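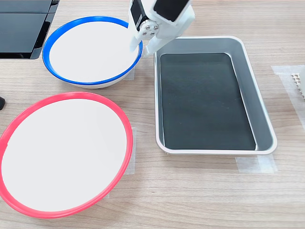

Wash table, December. Blue-rimmed bowl, the larger red-rimmed bowl, metal tray. Both bowls empty.

Started at 8:40, a little later than I wanted, as the stove needed some persuading and I am not much use at the bench until I've had coffee. The Mellen ledger is still under its weights in the back room (262 leaves, first entry 1876, and a good deal of somebody's pipe tobacco in the gutters). I lifted the boards to have a look and put them straight back. It can have another night. The spine folds on the early gatherings feel flatter than I'd dared hope, though the last few are still curling up at the head.

So the morning went to the table instead. I have been meaning to settle the bowls for weeks, and Sieglinde and I finally talked it through over the sink. The blue rim is for clean water and nothing else. The red rim is for paste. It's the bigger one and it gives you space to work the brush around without slopping over the side, and I like having red mean sticky. The metal tray takes the brushes, the bone folder and whatever small scraps of tissue are in use that day. Friederike would like the tray for blotters as well, but I think it fills up too fast and I told her so. We'll try it her way on the next small job and see who grumbles first.

I do like these white insides. You can see a stray bristle or a crumb of old glue the moment it lands, and with the brown bowls we had before, I was forever fishing things out of the paste after they had already been brushed onto a page.

Paste, for whoever makes the next batch: I used the Farkeo wheat starch, the bag that was already open, soaked it for an hour and cooked it slowly. My first go was too stiff. I let it down with 105 ml of water, a splash at a time, then pushed it through the sieve, and it came out very nicely, like a thin custard. It's in the jar on the cool shelf with the lid on. Please spoon out only what you need into the red bowl and don't tip any leftovers back in the jar! I know it feels wasteful. It still goes sour if you do.

Jelle came by at 11:15 with the tissue samples and stayed for lunch. We tried 3 of them on scrap from the box of spoiled endpapers. The thinnest one nearly vanishes once it's down, but it's a pig to handle and folded over on itself every time I breathed. The middle one is my choice for the torn corners. The heaviest would be all right on the cover side of the pastedown, where nobody will be turning anything. Jelle has pencilled a letter on each strip and they're pinned to the board by the window, so have a feel of them before you make up your mind.

Jad asked whether the red bowl could be used for the Lava pigment when we tone the repair tissue. I would much sooner it wasn't. That orange-brown gets into everything, and I had it under my nails for days last time. There are plenty of old jam jars under the bench and they do very well for toning. If it really has to be a bowl, use the chipped one from the kitchen shelf and write on the bottom of it.

Sieglinde also wants a fixed order for clearing up, and I said I'd write it down, so:

Brushes first, in cold water, then hang them bristles down.
Red bowl next, and get around under the rim with the soft sponge.
Blue bowl, plain rinse.
Tray last. Check it for tissue before it goes anywhere near the sink – I have already poured a perfectly good corner piece down the drain.
Wipe the table and leave everything on it, ready for the morning.

Hartmut telephoned in the afternoon about the ledger. He would like it back for his talk at the Štěpánek house, and I said the text block could be done by then but the cover might not be. He took it well. He'd be happy to show it in a wrapper, I think, and part of me would rather he did, because the sewing will be visible and it's such handsome sewing. I promised to call him when the first two gatherings are guarded.

Still to do:
Order more of the middle tissue. Jelle has the number.
Find the second sieve. I suspect the kitchen.
Cut blotters to ledger size, plus a generous margin.
Ask Friederike if she took the long ruler home.

Stopped at 4:30, light gone. Ledger weights checked once more, stove shut down.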